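Digital subgroup, October meeting, upstairs room at Jornstead, 10 a.m.

**Present:** Sobia Magsi (chair), Aqeel Hashmi, Milagros Palomino, Chaiwat Hemmin
**Apologies:** Naveed Bhutto
**Minutes:** Aqeel Hashmi

## 1. Last meeting's minutes

Agreed, with one correction. The old minutes say the audio archive "has been backed up". Milagros asked for this to read "has been partly copied to one drive". Changed.

## 2. Which converter to buy

The archive stands at 1772 recordings, mostly talks and interviews, in four or five file types depending on who made them and when. They need to end up in one format that plays on members' phones.

Chaiwat had tried the trial version of the Cedetti media suite at home. He reported that it converts, edits tags, burns discs, syncs to a phone and offers to "optimise" the whole computer on first start. He had only wanted the first of these. The trial stops each file at three minutes, so he could not say how it copes with a talk of an hour or more.

Milagros had read the sales page and was not impressed. "Lossless quality" is claimed for conversion to MP3, and MP3 loses something by design. "Ten times faster" does not say faster than what. She had asked the sellers by email and got a discount code in reply.

Sobia asked whether the free program, Tandale, does the job. Aqeel said it does, slowly, and that the menus are a trial in themselves. He had put 40 files through it as a test. All of them converted, but 10 came out with the speaker's name missing or turned into question marks. He suspects the accented letters. Chaiwat said Cedetti may well do the same and we would have paid for the privilege.

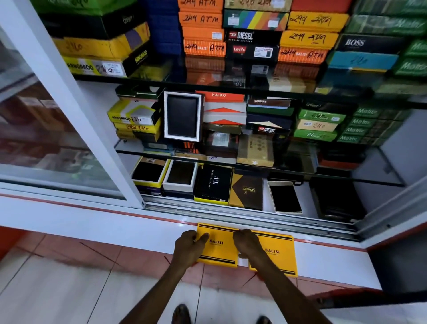 **Does the Cedetti licence cover more than one computer?**
The standard licence covers a single computer, and moving it to another means writing to their support desk and waiting. A second machine needs a second licence at full price.

Sobia pointed out that the office computer is due to be replaced, so we would be writing to that desk fairly soon. The price is 139 a year. Milagros noted that "a year" appears in small type beside a large button marked "Buy once, relax". Nothing on the page explains what happens to the program when the year is up, whether it stops working or only stops updating.

Agreed: no purchase for now. Tandale to be used for a second, longer test. Chaiwat wished it recorded that he does not object to paying for software, only to paying for this software.

## 3. Copying to members' players

Two members still use old music players which will only accept files through the maker's own program. That program no longer runs on the office computer after the last system update. Naveed had sent a note recommending Bajwa, a small copying tool which he says gets round this.

Milagros asked where he had downloaded it. The note does not say. Aqeel had found three sites offering it, all with different version numbers and one with a toolbar thrown in. Sobia will not have it on the office computer until somebody can show which site is the real one.

Aqeel suggested the two members could be given the talks on disc. Chaiwat asked if either of them has a disc drive. Not known.

Agreed: ask them. Bajwa left until Naveed can attend.

## 4. Backup

The single drive holds more than half of the archive. The rest is on the office computer and nowhere else. Milagros said this is the only item on the agenda that matters and it should not be fourth. Sobia agreed and it moves to the top next time.

A short discussion of online storage followed. Aqeel read out an offer of "unlimited" space, then the fair use page, which gives the limit. Chaiwat prefers a second drive kept in another building. Cheaper, and we can see it. Milagros would like both, but doubts that anyone would check the online copy once it was set up.

Agreed: buy a second drive. Full copy to be made, then a handful of files opened and listened to from the copy before it is described as a backup in any minutes.

## 5. Actions

- **Aqeel** – run the longer Tandale test, including the recordings with accented names, and note which fail
- **Chaiwat** – price a second drive; ask Cedetti in writing what happens when the year ends
- **Milagros** – write to the two members about discs
- **Naveed** – send the address he got Bajwa from
- **Sobia** – find out when the new office computer is coming, and what system it will run

## 6. Any other business

Chaiwat asked if the sync reminder on the office computer could be switched off. Aqeel has switched it off twice – it comes back after each update. He will try again.

Meeting closed at 11.25 a.m.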